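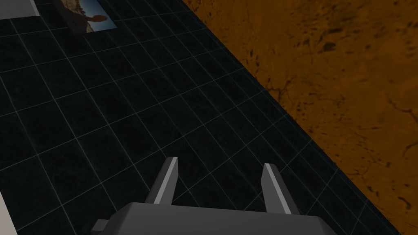
Socorro Zapata has been helping people choose their floors for most of her working life, and she still gets a little flushed and happy when the subject comes up, as it did within a minute of my sitting down in her kitchen in Irdale, before the coffee had even been poured. She grew up in a house where the floor was whatever the last family had left behind, and I think that explains a good deal about her. "My mother mopped a floor she hated for 19 years, or it felt that long," she told me, "and she sang while she did it, but she hated it." Dark tile, of the kind you see at the top of this page, is what customers ask her about more than anything else, and she has strong feelings on the matter. "People fall in love with it in the store, where somebody else is doing the sweeping. I tell them, take one tile home, put it by the back door, and live with it until you've stopped being polite to it."

She started at Braveser, a family flooring store with a bell on the door and a warehouse out back, and she stayed until the owners retired. Then she went out on her own with Eliécer Nina, who had been laying floors for the store and who was, she says, the only installer who ever called her back the same day. They named the business Julledum, after a word her niece used to shout when she jumped off the couch.

I asked whether it had been frightening to leave a steady paycheck. "Oh, terribly," she said, and laughed, and got up to look for the milk. "Our first job was a hallway, and we charged 200 dollars too little, and the lady gave us soup. I was so proud of that hallway! I used to drive past the house, which is silly, you can't see a hallway from the street."

Eliécer came in partway through our talk, still in his knee pads, and was persuaded to have a slice of cake. He is quieter than she is, though he warmed up once we got onto subfloors. "The part I care about gets covered up," he said. "You take up an old carpet and there's a dip you could lose a marble in, and the customer wants to talk about color. I understand it. Color is the fun part. But I'll spend two days on that dip if they let me."

The biggest job they have done was the old Wegener building downtown, 1,334 square feet of wood on the ground floor, finished one December with the heat out and both of them wearing hats indoors. Socorro brings it up often and fondly. "We went back and forth on the stain for weeks. I wanted something pale and warm, and they had their hearts set on nearly black walls. I said fine, have your black walls, but then please let the floor be kind to people."

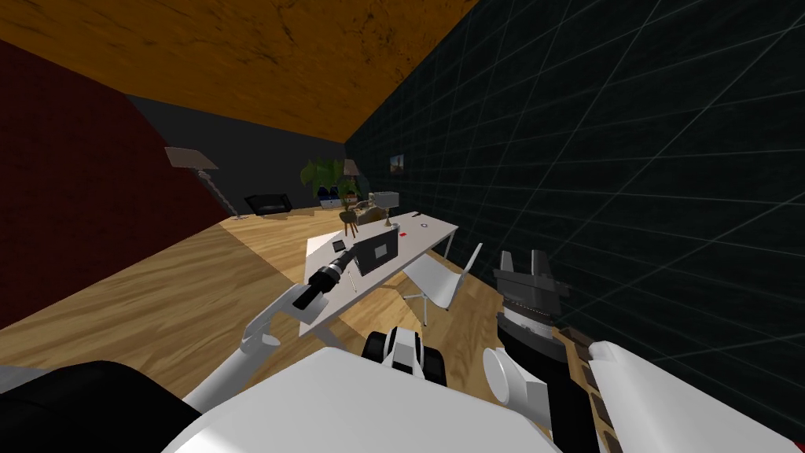

Light wood flooring with dark walls, in a computer rendering of an office.

She thinks a pale wood floor will put up with almost any wall you care to give it, and she would sooner see someone be brave with paint, which can be painted over on a Saturday, than with the thing underfoot. When I confessed that my own living room is beige from top to bottom, she patted my arm. "Beige is fine, sweetheart. Do you have a lamp you like? Start with the lamp."

They have no plans to hire, although the phone keeps ringing, and Eliécer would like to teach a class on repairs if he can find a room for it. Socorro wants to retile her own bathroom, a project she has been putting off for longer than she would let me print. She walked me to my car with the rest of the cake wrapped in foil, and asked me to send her a picture of the lamp.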